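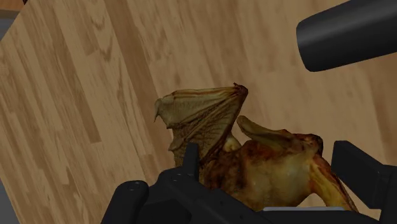 Silvia Jelínek told us over a second pot of tea that the lentils at Cirkton had never been a money crop, and that families there went on sowing them mainly because their neighbours did. We heard much the same, in gentler words, from a good many of the 265 growers who were kind enough to talk to us, and 222 of them still kept back seed for the following October.

**Figure 1.** Wooden surface, rendered.

Prices do matter, of course, and we come back to them in Section 4 (with the Willumeck figures, which took us rather longer to gather than we had hoped!), but habit and good company seem to us to deserve a fair hearing first.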